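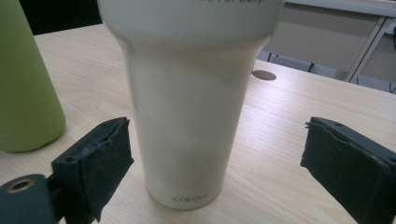 Bottles and Tumblers at Beswood

The drinkware table has become a regular part of the Beswood Hall swap days, and this page puts a few notes from it in one place. People bring in the cups, flasks and travel mugs that have piled up at the back of the cupboard and take home something they will use. Nothing is sold. Items need to be clean, with a lid if they came with one.

Cream tumbler, carote
The maker's name is in small grey lettering near the base. It has a wide upper section, then steps in at the shoulder and tapers down. The finish is matte, and there is part of a line of printing higher up that includes the words "For Daily".

Yellow-green bottle
Matte as well, and a plain cylinder with a rounded bottom edge. It stood beside the tumbler on the light wooden table.

What people bring
Travel mugs are the most common, followed by kids' drink bottles. Lutfa Khondokar brought a box of enamel mugs from her old caravan and they were gone by morning tea. Glass is fine if it is wrapped. We don't take plastic bottles that have gone cloudy or cracked.

Lids and seals
Loose lids go in the tray at the end of the table. Jhair Villca keeps a tin of spare silicone rings and will try to match one if you bring the lid with you. He can't help with pump tops or built-in straws.

Cleaning
Tea stains usually shift with bicarb soda and warm water left overnight. Take the seal out first and dry it separately. Matte colours mark easily, so use a soft cloth on the outside — scourers leave shiny patches that don't come out.

Labels
Hashini Debnath writes the swap tags. Put the capacity on yours if you know it, and say whether the item can go in the dishwasher. If you aren't sure, leave that line blank.

Next swap
The next one is in April, in the side room at Beswood Hall. Doors open at nine and the tables are packed up by noon. Drop-offs can be left with Sajib Khan in the week before — please don't leave boxes on the front step.

Print this page | E-mail this page

Contact: Beswood Hall swap table, care of the hall office | © Beswood Hall | Back to top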